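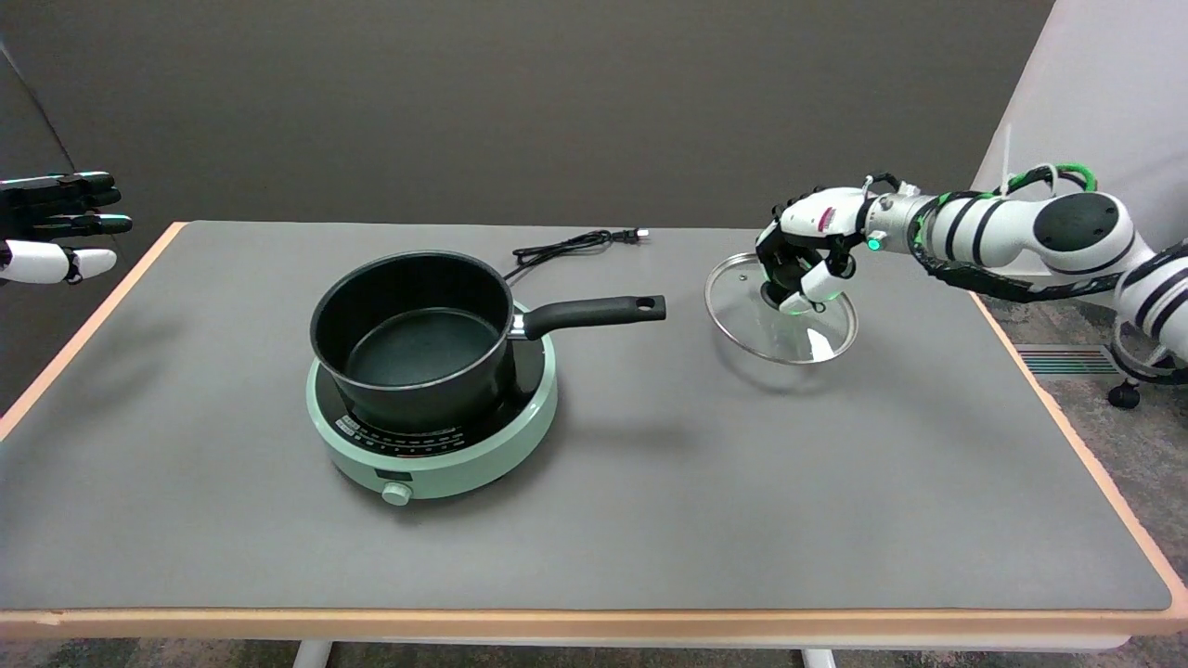
Section 2: Setting up your Fenda countertop burner

Search the Kultero help pages Go

I've set up more of these little induction burners than I care to admit, so let me walk you through it the way I do it in my own kitchen. Have the Pelupessy power guide handy too if your wiring is old.

1. Find a flat, dry spot. Leave a hand's width of space behind the burner so the fan can breathe – mine once sat tight against the backsplash and kept shutting itself off.

2. Plug straight into a wall outlet. No power strips, no skinny extension cords. On the top setting the burner pulls 2000 watts, and I'd keep the toaster off that circuit.

3. Check your pans with a fridge magnet. If it grabs the bottom, you're good. If it slides off, that pan won't heat, however much you paid for it (sorry, copper fans!).

4. Put a pan with some water in it on the burner, then press Power. You should hear one beep and see a dash on the display.

5. Press Plus until you reach level 2. Give it a few minutes and listen. A soft hum is fine, and thin pans buzz more than thick ones.

6. Now lock the panel by holding Lock until the light comes on. I do this every single time, because my cat walks on everything.

Note: Code 1102 means the burner can't find a pan. Move the pan to the middle and press Power again. I got this one a lot with my tiny butter warmer – the base is just too small.

Note: If you bought the Grakness version, the Lock and Timer buttons are swapped. Everything else works the same.

CAUTION: The glass gets hot from the pan and stays hot after you switch off. Wait for the H to go away before you wipe it.

CAUTION: Never heat an empty pan on a high setting. It gets there much faster than it would on gas, and you can ruin a coating before you've found the spatula.

Once the water test goes well, dump the water, dry the pan and go on to Section 3, where we set the timer.

2 comments Share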